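지역 축제 명칭 변경 후 참가 부스 안내 체계 정비 방법

작성: Pascal Kohlhase
최종 수정: 2018년 7월 7일

이 문서는 지역 먹거리 축제가 이름을 바꾼 뒤 참가 업체용 안내 자료, 신청 양식, 현장 표지를 새 이름으로 옮기는 절차를 다룬다. 기준이 되는 사례는 Derkier 시의 여름 축제로, 종전 명칭은 "Reuter 장터", 새 명칭은 "Silla 여름마당"이다. 로고 디자인과 명칭 선정 과정은 다루지 않는다.

준비물

- 종전 명칭이 들어간 문서와 물품의 목록(스프레드시트)
- 새 명칭의 표기 규정(한글, 로마자, 약칭)
- 참가 업체 연락처 목록
- 인쇄소 Zuso의 견적서와 납기표
- 도메인 및 메일 계정 관리 권한

1단계. 종전 명칭이 남아 있는 곳을 전부 적는다

목록에는 항목명, 위치, 담당자, 교체 방식의 네 열을 둔다. 교체 방식은 "즉시 교체", "소진 후 교체", "유지" 중 하나로만 적는다. "검토 중"이라는 값을 허용하면 목록이 끝까지 닫히지 않는다.

디지털 항목은 웹사이트 본문, 페이지 제목, 메일 서명, 자동 회신 문구, 신청서 파일명 순으로 확인한다. 파일명은 검색에서 빠지기 쉽다. 공유 폴더 전체를 대상으로 종전 명칭, 띄어쓰기를 뺀 형태, 로마자 약칭을 각각 한 번씩 검색한다.

인쇄물은 창고에서 실물을 보고 적는다. Derkier의 경우 종전 명칭이 찍힌 종이컵이 4000개 남아 있었고, 이 항목은 "소진 후 교체"로 처리하여 사전 설명회 음료용으로 돌렸다.

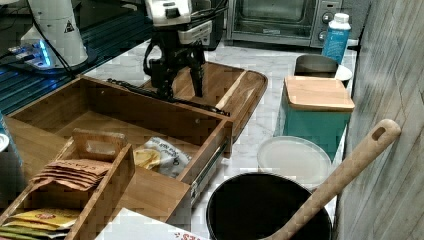
2단계. 표기 규정을 한 장으로 만든다

표기 규정은 A4 한 장을 넘기지 않는다. 다음 내용을 넣는다.

- 정식 명칭: Silla 여름마당
- 약칭: 여름마당 (같은 문서 안에서 두 번째 언급부터 사용)
- 로마자 표기: Silla Yeoreum Madang
- 사용하지 않는 표기: 실라여름마당, Silla 축제, Silla Festival
- 종전 명칭 병기: "Silla 여름마당(구 Reuter 장터)"

병기 기간은 첫해 행사 종료일까지로 정한다. 기간을 정하지 않으면 참가 업체마다 다른 시점에 병기를 중단하고, 홍보물 사이에 표기가 어긋난다. 병기는 제목에 쓰지 않고 본문 첫 언급에만 쓴다.

3단계. 참가 신청서를 개정한다

신청서는 명칭만 바꾸어 재배포하지 않는다. 명칭이 바뀌는 해에는 업체들이 서류를 처음부터 다시 읽기 때문에 누적된 수정 사항을 함께 반영하기에 적당하다. 개정 담당은 Sânziana Crăciun이 맡았고, 개정 전 양식의 항목 중 13개를 삭제하거나 통합하였다.

조리 부스와 판매 부스의 양식은 분리한다. 조리 부스 양식에만 다음 항목을 둔다.

- 사용 전력(W)과 콘센트 수
- 가스 사용 여부 및 용기 규격
- 조리대 길이와 재질
- 급수 및 배수 필요 여부
- 식재료 보관 방법

전력 항목은 기기별로 적게 한다. 합계만 받으면 동시에 켜지는 기기를 알 수 없어 회로 배분을 계산할 수 없다.

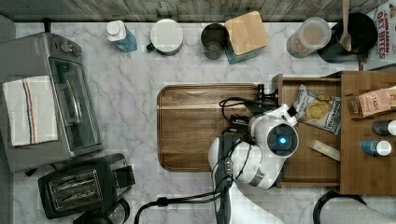 대리석 무늬 조리대와 뒤쪽에 늘어놓은 용기류

식재료 보관 항목에는 보관 용기의 종류와 표시 방법을 적는 칸을 둔다. 내용물을 옮겨 담는 경우 품명과 개봉일을 용기에 표시한다는 확인란을 추가한다. 확인란에 표시가 없는 신청서는 접수 보류로 분류하고, 반려 메일에는 빠진 항목의 번호만 적는다.

양식 번호는 새로 매긴다. 종전 번호에 접미사를 붙이는 방식은 권하지 않는다. 구 양식과 신 양식이 섞여 들어올 때 접수 담당자가 끝자리까지 읽어야 구분할 수 있다.

4단계. 참가 업체에 통지한다

통지는 두 차례로 나눈다. 1차 통지는 명칭 변경 사실과 시행일, 계약상 권리 의무에 변동이 없다는 점만 담는다. 2차 통지에는 새 신청서, 표기 규정, 로고 파일의 위치를 담는다.

1차 통지 예문:

"귀 업체가 참가해 온 Reuter 장터의 명칭이 Silla 여름마당으로 변경됩니다. 주최자, 장소, 참가비 산정 방식은 종전과 같습니다. 기존에 배정된 부스 우선권은 새 명칭의 행사에 그대로 승계됩니다. 신청 서류는 별도로 발송합니다."

Derkier에서는 111개 업체에 1차 통지를 보냈다. 2차 통지는 3월에 발송하였다. 회신이 없는 업체에는 전화로 한 번 확인하고, 통화 일시를 연락처 목록에 기록한다. 전화 확인은 Luuk Jansen이 전담하였다. 담당을 나누면 같은 업체에 중복 연락하는 일이 생긴다.

5단계. 부스 규격도를 다시 그린다

종전 규격도에 새 로고를 얹기만 하면 치수선과 로고가 겹치는 경우가 많다. 도면 파일을 열어 표제란을 새로 작성하고, 축척과 개정 번호를 확인한 뒤 PDF로 내보낸다.

도면에 들어갈 정보:

- 부스 전면 폭과 깊이
- 간판 부착 가능 영역(상단 50 cm)
- 전원 인입 위치
- 조리 구역과 계산 구역의 경계
- 소화기 위치

간판 부착 영역에는 새 명칭의 공용 띠가 들어간다. 업체 상호는 띠 아래에 둔다. 공용 띠의 색상 값은 표기 규정 뒷면에 적어 두고, 업체가 임의로 변경하지 못하도록 인쇄용 파일만 제공한다. 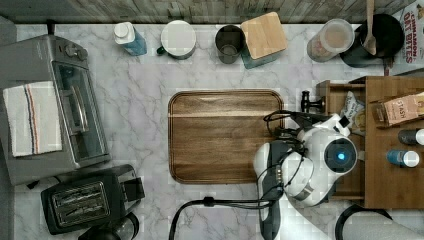

조리 구역의 배치는 업체가 스스로 그려 제출한다. 주최 측이 표준 배치를 강제하면 품목별 작업 순서와 맞지 않는 경우가 생긴다. 배치도는 위에서 내려다본 형태로 받고, 작업면과 전열 기기를 구분하여 표시하게 한다. 위 사진처럼 도마를 가운데 두고 오븐과 토스터를 왼쪽에 모은 배치라면 도면에서도 중앙을 작업면, 왼쪽을 전열 구역으로 표시하면 된다. 전열 구역에는 기기별 소비 전력을 함께 적고, 3단계 신청서의 값과 대조한다. 두 값이 다르면 신청서가 아니라 기기 명판의 값을 따른다.

배치도의 방향은 통일한다. 손님이 서는 쪽을 도면 아래로 둔다. 방향이 섞이면 전기 시공 담당자가 현장에서 인입 위치를 반대로 잡을 수 있다.

6단계. 현장 표지를 교체한다

표지는 설치 위치에 따라 교체 순서를 정한다.

1) 진입로 방향 표지
2) 주차장 표지
3) 주 출입구 아치
4) 구역 표지
5) 부스 번호판

부스 번호판에는 행사 명칭을 넣지 않는다. 번호만 있는 판은 다음 명칭 변경 때도 그대로 쓸 수 있다. 종전 명칭이 인쇄된 번호판은 해당 부분에 불투명 스티커를 덧붙여 사용한다. 스티커는 무광으로 주문한다.

도로변 표지는 도로 관리 부서의 허가가 필요한지 먼저 확인한다. 크기와 위치가 같더라도 문구가 바뀌면 변경 신고를 요구하는 지역이 있다. Derkier에서는 Elfriede Stüber가 신고서를 작성하였고, 첨부 서류는 기존 표지 사진, 새 시안, 위치도였다.
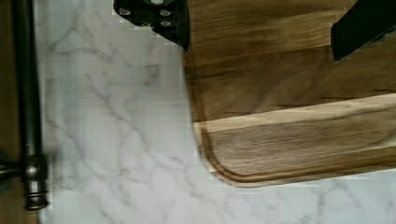

7단계. 도메인과 메일을 전환한다

새 도메인을 등록한 뒤 종전 도메인의 모든 주소를 301 리디렉션으로 연결한다. 첫 화면으로 일괄 연결하지 말고 페이지별로 대응시킨다. 참가 업체가 즐겨찾기에 저장한 주소는 대개 신청서 내려받기 페이지이다.

메일은 종전 주소로 오는 메일을 새 주소로 전달하도록 설정하고, 발신은 새 주소로만 한다. 전달 기간은 최소 두 번의 행사 주기로 잡는다. 전달 설정 후 외부 계정에서 시험 메일을 보내 수신을 확인한다.

8단계. 점검

1단계에서 만든 목록을 다시 연다. "즉시 교체" 항목은 담당자가 아닌 사람이 확인한다. Derkier에서는 Rainer Brandes가 점검을 맡아 다음 누락을 찾았다.

- 자동 회신 메일의 제목
- 영수증 하단의 주최 명칭
- 분실물 접수증
- 무전기 호출 규칙표

누락 항목은 목록에 행을 추가하여 기록하고, 기존 행을 덮어쓰지 않는다. 점검을 마친 목록은 읽기 전용으로 바꾸어 표기 규정과 같은 폴더에 보관한다.

관련 문서: 조리 부스 전력 배분표 작성법, 참가 신청서 접수 기준, 현장 표지 변경 신고 서식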